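Search the log Search

4 min read

Ticket 832: Book reviews showing up under the wrong titles

Opened by: Isauro Orozco
Status: Mostly fixed, watching it

OK so, starting a log on this one before I lose track of what I've already tried. I run the children's and picture book section of our review site, and since the Bollamel update a bunch of my reviews have wandered off to other people's books. My write-up of Peltance (quiet little picture book, a girl and her grandmother waiting out a flood on a roof) is sitting under a cookbook. The cookbook now has a reader comment saying the recipes sound very sad!

What I know so far. There are 11 reviews affected, all of them mine, all translated books. Anything written in English to begin with is right where I left it. The star ratings stayed put and only the text moved, so Peltance itself currently has four stars and a paragraph about braising.

Step 1. Cleared the cache

Did this twice, in two browsers, and then on my phone. No change. I also logged out and back in, which lost me a half-written draft on the new Rahman collection, so please save first if you're following along.

Step 2. Checked the ISBNs

This took most of Thursday. I went through every affected review and compared the ISBN in the form with the one on the back of the actual book. They all matched except one, where I'd typed in the paperback instead of the hardcover. Fixed that, got excited, reloaded the page. Still the cookbook.

One thing I did notice - every one of these books has two names in the author box, the writer and the translator, with a slash between them. I used to put translators in the notes at the bottom and switched last year when a reader (very politely) told me off for burying them. She was right and I'm not moving them back down there.
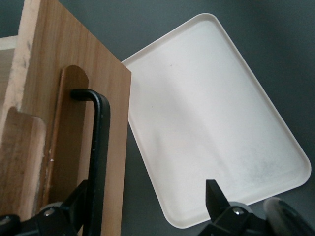

Step 3. Took out the slash

Tried this on Peltance only. I swapped the slash for a comma, saved, and waited for the overnight refresh. Next morning the review was back on its own page, with the flood and the roof and the grandmother and everything. I did the next four the same way and they came home too.

The Trostier one didn't. It has a writer, an illustrator and a translator, so there are 2 commas in the box, and now the review doesn't show up anywhere at all. I have the text saved on my desktop, so no panic, but I'd love to have it up before the paperback comes out in December.

Still open

Could somebody on the tech side look at how Bollamel reads that author box? A separate translator field would be lovely. I'll do the rest with commas tonight and leave Trostier alone until I hear back. Also the cookbook people would like their review back, and I don't have it.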